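Bead strand

A bead strand is a row of pierced beads held on a cord, thread or elastic and worn as a bracelet or necklace.

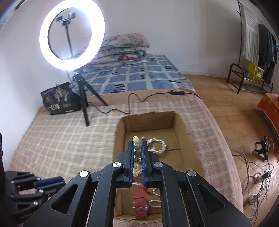 Round polished beads are the most common form. They may match in color or run through a range of shades, and some are engraved with characters or short marks. Pearl strands are usually strung on silk or nylon, often with a knot between beads so that a break loses only one.

Length depends on use. A bracelet goes once around the wrist, while long necklaces may hold 200 beads or more and are doubled when worn. Red string is used in many places for tying and for simple knotted bracelets.

Strands are often kept together in a box with watches and other small pieces. Pearls scratch easily and are better wrapped in soft cloth. They should be stored flat, as hanging stretches the thread.

In Garnatdale, stringing was home work paid by the strand. Gladys Cárdenas, a stringer there, taught a method using 4 lengths of waxed thread, still known locally as the Stollamley knot.

5 shares
4 comments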